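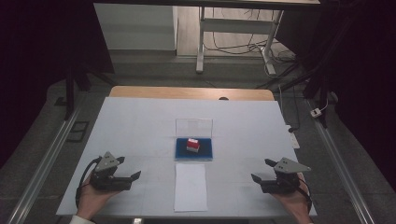
4.2 Costing the hand-held station

The first quote we received for a demonstration station covered the two grippers and very little else, and most of the planning trouble described in this section comes from having taken that quote as the price of the thing. Sellers price what goes in the operator's hands. Buyers have to pay for whatever surrounds it. In Figure 4 the grippers are the smallest part of what had to be planned for: each one carries a cable, the cables have to go somewhere, and the table itself stands between two long metal rails that take up floor on either side. A black cable hangs beside each hand during a task as small as one involving a little red and white cube and a clear box. None of those items was a line in the quote, and when we asked for them to be added, the reply was that they were "site dependent". We accept that they are. So is rent, and we budget for that.

Figure 4. Hand-held station during a two-handed task with a clear box, a blue tray and a small cube. Grippers shown with jaws open.

We were asked by our department to compare three ways of getting the same kind of manipulation data: buying a pair of fixed arms with a leader set, buying hand-held grippers, or paying an outside supplier by the hour. The usual claim for the second option is that it is cheap and quick to set up. We do not dispute that the hand-held units cost less than arms. We do question whether the comparison is being made between like and like, and we found few cases in the planning documents we were shown where it was.

The Odell proposal, which was the one our finance office liked best, is a fair example. It listed the grippers, a year of software support and one day of training. It did not list a second pair. Anyone who has run a lab with equipment that is picked up and put down all day will want to know what happens when one unit is away for repair, and the proposal's answer was a return time of 10 working days. With a single pair, that is 10 working days in which a two-handed task cannot be recorded at all, and the operator is still on the payroll. Bleddyn Eynon, who prepared our staffing estimate, had assumed no lost days. When we put even one repair per term into his spreadsheet, the second pair paid for itself inside the first year. We recommend that any budget for two-handed work start from 4 units and argue down from there if it must.

Furniture was treated just as lightly. A table is a table, we were told more than once. In practice the surface, the tray and whatever marks the start position all have to be replaced like for like if recordings made in March are to be used alongside recordings made later in the year. Paper covering is cheap per roll and was the one consumable every proposal left out. We have now given it a line of its own, together with test objects. Small cubes get lost. Clear boxes pick up scratches, and a scratched box may well be a different object as far as a trained model is concerned, although we have no measurement to offer on that point and would be wary of anyone who claimed one without showing it.

Floor space is the item on which we disagreed among ourselves. Saoirse Hegarty's position was that space already held by the group should be entered at zero, as it would be for any other instrument. The rest of us thought this flattered the hand-held option. Its supporters describe it as portable, and a gripper on its own certainly is. A station with rails, a power strip and cabling is a good deal less so, and we could not find a room on the second floor that would take one without displacing a bench someone was using. We entered the space at the internal rate in the main table and at zero in the appendix, and readers can choose. The ranking of the three options does not change, but the gap between hand-held and outside supply narrows enough that we would not want to defend it in front of a hard-nosed reviewer.

On throughput we were given a figure of 42 usable recordings an hour by one vendor. We asked what "usable" meant. The answer was that the file had been saved and could be opened. This is a low bar. A recording in which the operator fumbles, pauses to free a cable or sets the object down outside the tray will open perfectly well. Our own plan assumes that a person other than the operator checks each recording, and it charges that person's time to the station. Haf Craddock has pointed out that this makes our hourly cost look worse than anything in the sales material. We would sooner carry the number in the plan than meet it later as an overrun.

The outside supplier, Sosetti, came out better than we had expected, mostly because its hourly rate already contained the things we had been adding to the others by hand. Two reservations remain. The contract gave us no say over which operators were used, and it allowed the supplier to change grippers with 2 weeks' notice. Siebe Baert asked for that clause to be struck out and was refused. If the gripper changes partway through, the earlier data may need to be handled separately, and the buyer bears that cost.

We make no claim that the figures in this section will travel well. Wages, freight and exchange rates differ, and our labour costs are high. The method of counting should hold up better. Before any order is signed, the buyer should ask for a priced list of every object within arm's reach of the operator and every object on the floor nearby, including cables, and should treat an unpriced item as a question still open. Gwawr Llewellyn did this for the Nemden proposal in an afternoon, using a tape measure and a clipboard at the demonstration room, and her list ran well past the end of the vendor's. Her full list is given in the appendix with the prices we were able to obtain. Four entries are still blank and have been left that way.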